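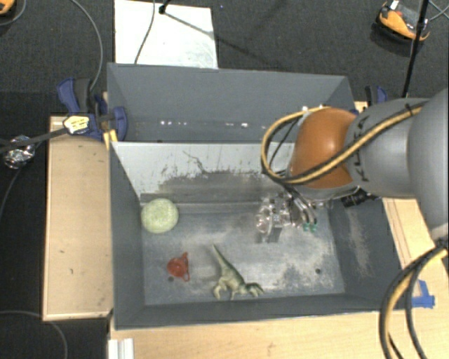
We're looking for a handful of people to try out our picking kit before it goes on sale, and I'd love it if one of them was you!

I'm Azadeh Asadi and I run user testing at Collow. The kit is called Silberg. It's a software and gripper package for people who already own a robot arm and want it to take mixed items out of one bin and put them in another. Toys, bottle caps, spare parts, whatever you've got a pile of. Gholamreza Akbari wrote most of the setup guide, and he and I have now read it so many times that we skip straight over the confusing bits (I know there are some, I just can't see them anymore). So we need fresh eyes.

Who I'm after: anybody who runs an arm at a small shop, a school lab, a makerspace or a garage. You don't have to be a programmer. If you can install a printer you'll probably be fine, and if you get stuck on page one I want to hear about that even more. Two things you do need are an arm of your own that's already up and running, and a spot where it can stay set up with a pair of bins for the whole trial. Please be 18 or over.

What you'd do: set up the kit from the guide, run it on your own stuff for 3 weeks in May, and fill in a short diary each time you use it. Grumpy diaries are welcome. There's also a video call with me at the start and another at the end, plus a one-day get-together at our Dornley office if you can make it. We cover travel and lunch.

What you'd get: $900, paid when the diary comes in, and you keep the gripper. The software license is yours for good, too.

There are 10 places. We had 94 people write in for our last trial, the Talebi feeder, so don't be shy about telling me what makes your setup odd. Odd is good, I've got plenty of tidy ones!

To apply, send me a few lines about your arm, what you'd like it to pick up, and how much floor or bench space you have. A phone snapshot of the setup helps. No résumé, please. Write to Azadeh at the Collow front desk in Dornley, or use the contact form and put "Silberg trial" in the subject so it lands with me.

Last updated: 3 September 2019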